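About Pudness

Hi, and thanks for clicking on the page most people skip! I'm the person behind Pudness, which is a small hot sauce and pickle company on the Pimentel road, two doors up from the tire shop. If you've ever called the number on the label, that was me who picked up (sorry about the fan noise).

I started making sauce because my garden got away from me. One spring I put in 33 pepper plants, thinking half of them would die, and they all lived. By the end of summer I had peppers in the bathtub. I cooked them down with vinegar and garlic, gave the jars away at work, and then people began bringing the empty jars back and just sort of standing there by my desk.

So I took a food safety course, rented kitchen hours at the old Masier bakery from 5 in the morning until the lunch crew came in, and sold my first real batch in December out of the back of my car. It was 70 bottles and they were gone before my coffee got cold. I had not made any labels — I wrote on masking tape.

These days we have our own kitchen, with 2 big kettles and a bottling table that I built a little too low and have regretted ever since. We make four sauces all year: the Green, the Smoky, the Fokby Orange (named for the street I grew up on, and still the one I put on eggs) and a mild one for my mother-in-law's side of the family. Pickles come and go with the cucumbers. If they're not in the shop, they're not ready, and emailing me won't make them crunch any sooner, though I do like getting the emails.

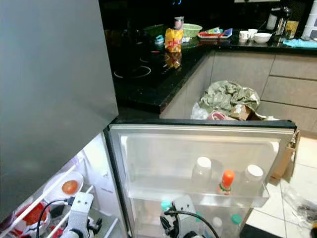
Do I need to keep the sauce in the fridge after I open it?

We'd like you to, please. It keeps its color and its fresh pepper taste a lot longer when it's cold, and the pickles need to go in the fridge too once the lid has been popped. Give the bottle a good shake before you pour, since the thick stuff settles.

We buy our peppers from growers we can drive to, and I still do most of the driving. The garlic comes from one farm that hangs it in the barn for us, and my van will smell like it forever. We don't add gums or coloring, so one batch may be a bit darker or hotter than the last.

We're now on batch 97 of the Smoky, and I write every one down in the same greasy notebook, with the weather and what was on the radio. Someday I'll type it up.

The shop window is open from 10 until 4, and there's a tasting tray on the counter with crackers. Park on the side by the fence, and ring the bell twice if I don't hear you the first time.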